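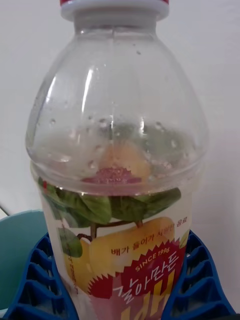
Why does it find the cap every time and then lose the rest of a see-through bottle? A reader sent me that one on Thursday, and it's the question I get most about Tateo, my little grasp planner, so it can go first.

Clear plastic is a pain. The depth map is full of holes where the light goes straight through, and a shiny streak can look like a hard edge. Tateo leans on the parts that aren't see-through — cap and printed label — and fills in the shoulder between them. If the label match is poor, turn on label_first and try again!

Do droplets inside the bottle matter?
A bit. They add speckle, and the old filter treated speckle as surface. Update to version 5 and most of that goes away.

Can it read the label?
No, and it doesn't try to. It matches the artwork as a pattern, so Korean, English or a big pear are all the same to it.

How many pictures do I need for a new bottle?
I've managed with 19, but for clear ones I'd take up to 130 (sorry) with the lamp moved about a bit.

What about bottles standing in a rack?
Set the rack as a keep-out shape in Pemness, then plan from above. I leave two fingers' width over the rim.

Does it work with Urrutia?
Yes, through the plugin. Drirnura support is half written — I'm on it most evenings.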